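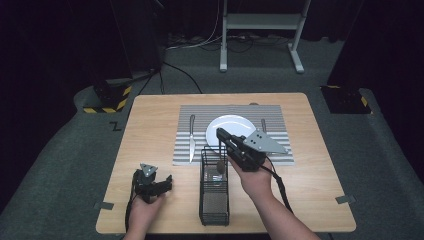

장비 리뷰 · 핸드헬드 그리퍼

Bivar의 양손 시연 키트 Colteo 사용기. 식기 배치 작업 기준으로 씁니다. 구성은 그리퍼 한 쌍, 케이블, 여분 패드, 수집 소프트웨어. 로봇 암은 포함되지 않습니다. 작성 시점은 2019년 4월 6일, 펌웨어는 출고 상태 그대로입니다.

작업 구성은 단순합니다. 줄무늬 매트, 흰 접시, 나이프, 포크, 스푼. 수저통은 검은 철망 제품을 씁니다. 양손 그리퍼로 통에서 꺼내 매트 위에 놓거나, 반대로 통에 되돌려 넣습니다. 접시 왼쪽이 나이프, 오른쪽이 포크인 배치는 우리 쪽 작업 정의서를 따른 것이니 식탁 예절 지적은 사양합니다.

무게부터. 케이블을 뺀 한쪽 무게가 361g입니다. 숫자만 보면 가벼운데 무게중심이 손보다 앞에 있어서 손목으로 버티게 됩니다. 옆에 달린 삼각형 금속판도 앞쪽 무게에 보탬이 됩니다. 판을 떼고 잡아 보면 차이가 느껴집니다.

이번 평가에서 모은 시연은 707건. 작업자는 두 명, Cosmin Dobre와 저입니다. 폐기 기준은 물체 낙하, 추적 끊김, 양손 타임스탬프 불일치. 폐기분은 위 숫자에서 이미 뺐습니다.

케이블. 좌우 각각 한 가닥이 손 아래로 나옵니다. 오른쪽 케이블이 상판 위를 지나가는데 팔을 안쪽으로 돌리면 매트 모서리에 걸립니다. 팔뚝에 벨크로로 한 번 고정하면 해결됩니다. 키트에 벨크로는 없습니다. 매뉴얼에도 언급이 없습니다.

철망 수저통은 까다로운 물건입니다. 입구가 좁고, 스푼 머리가 위로 오면 잡을 수 있는 폭이 자루 때와 달라집니다. 수직으로 내려가면 턱이 통 테두리에 닿습니다. 비스듬히 접근하는 편이 성공률이 높았습니다. 다만 이렇게 모은 궤적을 암에서 재생하려면 손목 관절 범위를 먼저 확인해야 합니다.

나이프는 더 나쁩니다. 상판에 바로 놓인 납작한 칼날은 패드 끝이 밑으로 들어가지 않습니다. 매트 위에서는 직물이 약간 눌려서 여유가 생깁니다. 그래서 우리는 나이프 시연을 전부 매트 위에서 시작하는 것으로 바꿨습니다. 맨 상판 시연이 필요한 팀이라면 패드 끝 형상을 따로 만드는 것이 맞습니다.

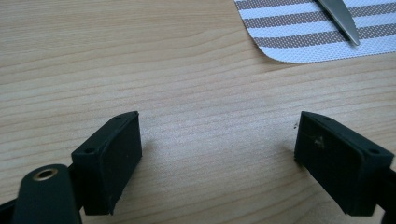 패드만 따로 살 수 있나요?
패드는 좌우 한 조 단위로 따로 판매하고, 주문은 Bivar 부품 페이지에서 받습니다. 본체 시리얼 번호를 같이 적어야 합니다.

패드 얘기가 나온 김에. 안쪽 면은 먼지와 부스러기를 잘 붙잡습니다. 제가 쓰는 것도 오른쪽 패드에 연갈색 찌꺼기가 묻어 있고, 왼쪽은 아래 모서리가 고르지 않습니다. 후자가 마모인지 성형 상태인지는 새 패드와 대보기 전에는 판단을 보류합니다.

청소는 무수 알코올을 묻힌 천으로 닦고 5분 말립니다. 물티슈는 쓰지 마세요. 잔여물이 남으면 스푼 자루가 미끄러집니다. 청소 주기는 매뉴얼상 매일 한 번인데, 식기만 다루면 그 정도로 충분했습니다. 빵이나 과자류를 같이 다룬다면 세션마다 닦습니다.

패드 윗면 가장자리에 작은 구멍이 두 개씩 있습니다. 여기를 나사 구멍으로 알고 조이려던 분이 계셨는데(Emilian Matei, 본인 허락받고 씁니다) 나사산이 없습니다. 부속 고정은 본체 쪽에서 하세요.

동기화. 좌우 그리퍼의 개폐 폭과 손목 영상은 같은 클럭으로 묶여 나옵니다. 샘플링은 대략 60Hz. 설정 창에는 더 높은 값도 있지만 양손을 동시에 연결하면 프레임이 빠집니다. 한 손 작업이면 올려도 됩니다.

손목 영상에서는 패드가 화면 아래쪽을 꽤 차지합니다. 집기 직전까지 두 패드 사이 공간이 보이는 것은 장점입니다. 대신 목표물이 위쪽 구석으로 밀려나는 구간이 생깁니다. 접근 궤적이 크게 휘는 작업자일수록 심합니다. 저는 물체를 화면 가운데에 두고 내려가는 습관을 들이는 데 시간이 좀 걸렸습니다.

조명은 확산광을 권합니다. 원목 상판은 무난한데 접시 테두리와 나이프 날이 반짝입니다. 직사광에서는 날의 하이라이트가 움직이면서 분할 결과가 흔들렸습니다. 배경은 어두운 커튼이면 됩니다. 바닥 케이블은 정리해 두는 편이 좋지만 우리도 못 했습니다.

소프트웨어. 녹화 시작과 종료는 그리퍼를 두 번 빠르게 여닫는 동작으로 합니다. 페달 입력도 되지만 페달은 별매. 문제는 스푼을 고쳐 잡을 때 이 동작이 오인식된다는 점입니다. 설정에서 간격 임계값을 줄이면 빈도는 낮아지나 없어지지는 않습니다. Raluca Iordache가 지원팀에 로그를 보냈고 답은 아직입니다.

내보내기 형식은 두 가지. 자체 포맷과 CSV+영상 묶음인데, 자체 포맷은 사양이 공개되어 있지 않아 후자만 썼습니다. CSV 열 이름에 단위가 없습니다. 개폐 폭은 밀리미터, 각도는 라디안입니다. 도로 읽고 반나절 날렸습니다.

비교 대상으로 Chiriac 그리퍼를 같은 탁자에서 잠깐 썼습니다. 방아쇠 감도는 그쪽이 고르고, 패드 교체는 Colteo가 쉽습니다. 얇은 식기는 둘 다 비슷하게 어렵습니다. 같은 건수를 모은 것이 아니라서 수치 비교는 올리지 않습니다.

대여는 Umesbridge에서 월 단위로 합니다. 보증금 별도, 패드는 소모품으로 취급하므로 반납 시 닳아 있어도 청구하지 않는다고 합니다. 계약서 문구로 확인하고 빌리세요.

구매 판단. 양손 식기 작업을 바로 시작할 팀이면 쓸 만합니다. 컵처럼 지름이 큰 물체가 주력이면 턱 벌림 폭부터 재 보고 결정하는 것이 좋습니다. 우리는 대여를 한 달 연장했고 구매는 녹화 오인식 건의 답을 받은 뒤에 정합니다.

추가. 케이블 길이를 묻는 분이 많은데, 연장선을 물리면 인식이 불안정해서 기본 케이블 그대로 씁니다. 컴퓨터를 탁자 오른쪽 바닥에 두니 길이는 모자라지 않았습니다.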